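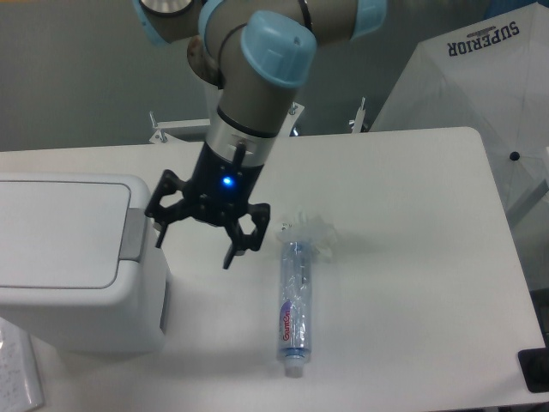

**When should you prune an old apple tree?**

Late winter, while the tree is still dormant and before the buds begin to swell, and you shouldn't take off more than a quarter of the live wood in any one year.

That was the question we were asked more than any other at the Wullard share garden's open day in June, and I promised several of you I'd write it up properly instead of shouting it over the sausage sizzle. It has taken me until the summer newsletter, for which I'm sorry (the tomatoes got in the way, as they do), but it does leave you plenty of time to find the secateurs before next winter.

Most of the old trees in our neighbourhood went in when the Brosthorpe orchard was broken up, and a good many of them haven't seen a saw since. You know the look: a great thicket of upright whippy growth on top, shade underneath, and all the fruit up where only the rosellas can get at it. Satish Mathur has one like that behind his shed, and when he moved in he was all for having it out. Gudrun Meinecke talked him round over the fence, and they've been bringing it back over several winters, a bit at a time. Last autumn it gave him 31 kilos of apples, and I can vouch for the chutney!

Gudrun's method is a patient one. In the first winter she touches nothing except what's dead, diseased or rubbing against its neighbour. In the second she picks out one or two of the big limbs crowding the middle and takes them right back to the collar, that slightly swollen ring where the branch meets the trunk. Don't cut flush, and don't leave a stub you could hang a hat on. After that it's mostly thinning the water shoots, leaving a few of the flatter ones to become fruiting wood.

A heavy branch wants three cuts: one from underneath, 30 centimetres or so out from the trunk, then one from above a little further along, and a last tidy one at the collar once the weight is gone. I skipped the first cut once, on my mother's plum, and tore a strip of bark the length of my arm. She still brings it up at Christmas.

Clean your blades between trees with a wipe of metho, and leave the wound paint at the hardware shop.

Nour Chidiac has a pole saw and two pruning saws that members can borrow, so have a word with her at the Saturday working bee. If you've a tree you're unsure about, bring a photo along and Gudrun will have a look over her cuppa.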